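Home Kitchens Laundry Storage Workshop Seasonal Contact

Care of the Countertop Microwave in Shared and Family Kitchens

November
By Viktória Bognár, Household Advice Office, Plidley

The microwave oven is among the most frequently used appliances in a shared kitchen and one of the least frequently cleaned. The guidance on this page was first prepared for residents of the Grakalberg apartments and has been revised for general use. It applies to countertop models with a turntable. Owners of built-in units should follow the booklet supplied with the appliance.

Before cleaning

Unplug the oven. Remove the turntable and the roller ring beneath it and allow both to reach room temperature before they are placed in water. A hot glass plate may crack in a cold sink. Wash them with dish soap, rinse, and stand them in the rack to dry while the rest of the work is done.

Loosening dried food

Dried sauce and grease should be softened with steam and never scraped with a knife. Return the clean turntable to its place, plug in the oven, and set a microwave-safe bowl on the plate. The bowl should hold 200 milliliters of water and two slices of lemon or a tablespoon of white vinegar. A wooden spoon or stick left standing in the bowl reduces the risk of the water boiling over suddenly. Heat on full power for three minutes, then leave the door closed for a further 6 minutes.

Take the bowl out with oven gloves. Unplug the oven once more and wipe the ceiling first, then the walls, then the floor. The ceiling is often missed, and splashes left there darken with each use. A second bowl of water may be needed where the oven has gone several months without attention.

The small cover on the inside wall, usually on the right, protects the opening through which the microwaves enter. It may be wiped gently with a damp cloth. It should not be pulled off or soaked. If it is burned or has a hole in it, the oven should be taken out of use until the cover is replaced.

Door and seal

Crumbs collect along the lower edge of the door and keep it from closing flat. Open the door fully and run a folded damp cloth along all four sides of the opening, then along the matching surface of the door. A cotton swab is suitable for the corners. Steel wool, scouring powder and oven cleaner must not be used on these surfaces or on the window.

Where the door is opened by a push button, the gap around the button requires separate attention. Grease from the fingers gathers there and the button may begin to stick. Wrap a thin cloth over the end of a blunt wooden stick, dampen it slightly, and draw it around the ring. Liquid should not be sprayed on the button or on any part of the panel.

Knobs and printed markings

Dial-operated ovens remain common in shared kitchens and are simple to look after, provided that the markings stay legible. Small gray printing on a white panel is easily worn away by abrasive sponges. 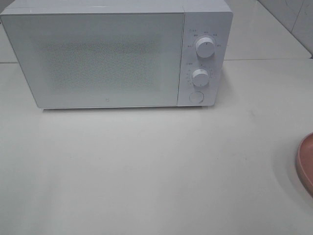 Use a soft cloth wrung out in warm water with one drop of dish soap, and wipe around each knob in a single direction. Dry at once with a second cloth. Do not pull the knobs off unless the booklet states that they are removable. Where the labels are in a language that some users do not read, a short card fixed to the wall beside the oven is preferable to tape on the panel, as adhesive lifts the printing when it is removed. The card should say which dial sets the power and which sets the time, and give the settings for the dishes most often heated.

Miklós Csizmadia of the Bakos repair workshop advises against turning a mechanical timer back to zero by force. On many models the timer may be turned back gently, and on others it should be left to run down. The booklet will state which applies.

White exteriors

A white casing shows coffee drips and fingerprints early. A weekly wipe with a damp microfiber cloth is generally sufficient. For older marks, mix baking soda with a little water to a thin paste, apply it with a fingertip to the plain casing only, leave for two minutes, and wipe off with clean water. Keep the paste away from vents, seams, the window and all printed areas. Chlorine bleach should not be used.

Position on the counter

Leave the clearance given in the booklet at the back, sides and top. Cookbooks, bread bags and dish towels should not be stored on the oven, where they may cover the vents. Twice a year, unplug the appliance, move it forward with the help of a second person, and clean the counter beneath it.

Shared kitchens at Grakalberg

Residents are asked to cover food when heating it and to wipe up spills on the same occasion. Replacement turntables and roller rings may be requested from Wichai Sangkhawat in Room 21. Please bring the old part or note its diameter. Faults should be reported on extension 816, and the oven left unplugged until it has been inspected.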